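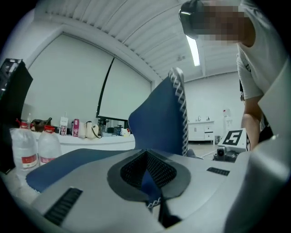
I love a vanpool, and I think every employer on the Wastik Road side of town should be paying for one. Mine started in March with seven of us, one van and a meeting spot behind the Pelik building. Small stuff wins people over: a seat that's always yours, and both hands free for whatever you like, whether that's a paperback or a piece of navy cloth with white zigzag stitching along the edge. Try that while merging onto the parkway!

Home Commuter Benefits Rideshare Opinion Contact

What gets me excited is how cheap this is for a company. Limsakul gives its people 19 parking spaces it could rent out tomorrow, and two full vans would empty most of them. Trondeo already offers a transit pass (good for them!) but the bus stops two long blocks short of the door, and in the rain those blocks feel like miles. 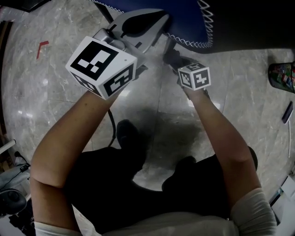
What I'd Ask For First

A guaranteed ride home, please. People will happily give up their cars once they know a sick kid at 2 p.m. won't leave them stranded. Put it in writing, post it by the time clock, and let folks sign up right there on the spot.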